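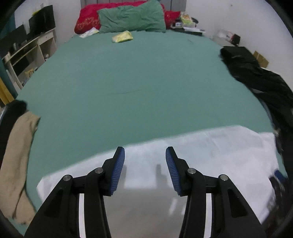

Eino Kallio wrote in to say that he had entered a whole sale before he found the numbering setting, and asked whether the section on consignors and lots could come ahead of the one on bidders. It now does. If you are working from an older copy of the guide, the old Section 5 is now Section 4, and the screens are the same.

4. Consignors and lot numbers

This section covers adding consignors to Wukunora, taking in their goods, numbering the lots and printing tags. You need a user account with intake rights. Floor clerks do not have these by default – see Section 2 for how to change a user's role.

4.1 Before you start

Have these ready:

Your commission rates, including any minimum charge per lot
The sale name and the hour bidding opens
A tag printer, connected and loaded (the Nilto desk printer and most other label printers will work)
A blank intake sheet for each consignor who brings goods in person

Set the numbering style before you enter any goods. It can't be changed once the first lot in a sale has been saved.

4.2 Choosing a numbering style

1. Open Sales and select the sale you are setting up.
2. Click Settings, then Numbering.
3. Choose Straight or Blocked.
4. Enter the first lot number. The default is 100.
5. Click Save.

Straight numbering gives each new lot the next free number, whoever brought it in. Two clerks can work at two desks and the numbers will not clash, but one consignor's goods may end up spread through the sale.

Blocked numbering sets aside a run of numbers for each consignor. The goods stay together in the catalog and on the shelves. Unused numbers at the end of a block are skipped on sale day, and the catalog shows no gap line for them unless you turn on Show skipped lots.

The Evville saleroom uses Blocked for estates and Straight for its weekly mixed sale. Either style can be used for any sale, and you can set a different default for each sale type under Settings, Sale types.

Note: A lot number can carry a letter, such as 140A. Use this for a late item that has to sell next to one already numbered. Lettered lots sell right after the plain number and need their own tag.

4.3 Adding a consignor

1. Go to People and click New consignor.
2. Enter the name as it should appear on the check. For a business, put the business name in the first field and the contact person in the second.
3. Enter the mailing address and at least one phone number.
4. Pick a commission plan from the list. If the plan you want is missing, click Add plan, fill in the rates and save. You will be brought back to the same screen.
5. Choose how the consignor will be paid: check, bank transfer or pickup at the counter.
6. Click Save. Wukunora gives the consignor a code, which prints on the intake sheet and on every tag.

Search before you add. The search box looks at phone numbers as well as names, and a phone search will usually find someone whose name was spelled another way last time. If you find the same person entered twice, use Merge on the People screen. Keep the record with the older code, as that is the one on their past statements.

Caution: Merging can't be undone. Check the address on both records first. Two people in one family may share a phone number and still want separate statements.

4.4 Entering goods

1. Open the consignor's record and click Start intake.
2. Select the sale. If you are not sure which sale the goods will go in, select Holding. Goods in Holding have a consignor code and no lot number.
3. Type a short title. The title prints on the tag, so put the most useful word first: "Lamp, brass, floor" will sort with the other lamps.
4. Fill in the description. This goes in the catalog and does not print on the tag.
5. Choose a condition from the list. Leave it at Not stated unless the item has been looked over by someone on your staff.
6. Enter a reserve if one has been agreed. Leave the field blank if there is none. A zero in the field counts as a reserve and will put the reserve mark in the catalog.
7. Click Save and next to enter another item, or Finish to close the intake.

To enter several lots that are nearly the same, save the first one and click Copy. You will be asked how many copies to make. The title, description and condition carry over. The reserve does not.

Note: The catalog description holds up to 1,000 characters. The count shows under the box and turns red when you are close to the limit.

4.5 Intake sheets

The intake sheet is the consignor's receipt. Print two copies when you click Finish, have both signed, and keep one. The sheet lists each item with its title, reserve and commission rate. It does not list the catalog description.

If a consignor wants to change a reserve after signing, edit the lot and print a new sheet. The new sheet is marked Revised and shows the old figure next to the new one. File it with the first.

Goods that arrive by carrier can be entered without a signature. Tick Unsigned on the Finish screen. The sale can't be settled for that consignor until a signed sheet has been recorded, though the lots themselves can be sold as usual.

4.6 Printing tags

1. In the sale, click Tags.
2. Choose All, Unprinted only, or a range.
3. Pick the tag layout. Small shows the lot number and bar code. Large adds the title and the consignor code.
4. Click Preview and check the first few tags.
5. Click Print.

Print one tag and scan it before you run the full set. If the scanner does not read it, try a darker print setting before you change the layout. A roll of Jelínek tags in the large size needs the gap setting at Medium. Other rolls should be left on Auto.

A reprinted tag has a small R after the number. The bar code is the same, so it does not matter which of the two is scanned, but take the old tag off if you can reach it.

Caution: Do not put tags directly on veneer, paper, leather or painted surfaces. Use a string tag. Choose String in the layout list, which leaves room for the hole.

4.7 Moving and withdrawing lots

To move a lot to another sale, open it and click Move. It is given a new number in the new sale, and its old number is retired. Print a new tag.

To withdraw a lot, click Withdraw and choose a reason. If your commission plan has a withdrawal fee, the fee shows on the screen and you can waive it there. A withdrawn lot stays in the catalog with the word Withdrawn in place of the description. To take it off the online catalog altogether, tick Hide online.

Neither button works once bidding has opened on the lot. Ask a user with manager rights to close the lot first – the steps are in Section 7.

4.8 If something goes wrong

"No numbers left in block": the consignor has more goods than the block allows. Open Numbering, click Add block, and enter a size. The second block starts at the next free number. It may not sit next to the first.

"Plan has expired": the commission plan has an end date that has passed. Pick another plan or change the date. Lots already saved keep their old rate.

Tags print blank: check that the roll is loaded with the label side up.

Error 17 when saving: another user has the same consignor record open. Wait until they have finished, then click Save again. What you have typed stays on the screen.

Bidder registration is covered in Section 5.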